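Unit 6: Licensed characters in games – traversal systems

Course notes, Darius Pîrvu

Scope

These notes cover the second half of the unit. The first half dealt with contracts and approval rights; from this point on we look at how a licensed character's way of moving becomes a set of rules in code. The main case is Bramamness, the climbing game released by Clallgate in 2015 from the comic of the same name. Read the postmortem before the seminar.

6.4 Movement as a licence requirement

The rights holder, Moldovan, supplied a style guide of 41 pages. Most of it dealt with costume and speech. Four pages dealt with movement, and these shaped the game more than the rest. The hero was never to be seen falling without control, and she was never to land on her feet from a height greater than a single storey.

Clallgate's first build ignored the second rule. Players could drop from any ledge and take damage on landing. Approval was refused in April. The team then replaced fall damage with an automatic catch: when downward speed passes a set limit, the game looks for the nearest surface that can be gripped and moves the hero to it.

6.5 The catch system

The search runs once per fall, at the moment the limit is passed. Each grip point is scored on distance, angle to the current direction of travel, and whether it is on screen. The highest score wins. If no point qualifies, the hero opens her coat and glides.

The city map holds 3445 grip points. Of these, 476 were placed by hand, mostly on the bridges and the clock tower, where the automatic placement gave poor results. The rest were generated from the edges of buildings.
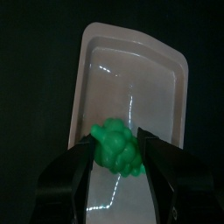 Why does the search run only once per fall?

Repeating it on every update made the target switch between two points of similar score, and the hero visibly changed course in mid-air. A single search fixes the target early and keeps the path smooth.

6.6 Comparison: Joltel

Joltel uses an original character and had no style guide to satisfy. Its designers kept fall damage and gave the player a manual grab button. The skill demand is higher and mistakes are easier to read – the player knows which press was late. In Bramamness a bad catch is the fault of the scoring, and players tend to blame the controls.

Terms to know: grip point, catch limit, approval build, manual grab.

For the seminar

Write one page on a licensed game you have played. Name one movement rule that seems to come from the source material, and say what the player loses by it. Bring a printed copy.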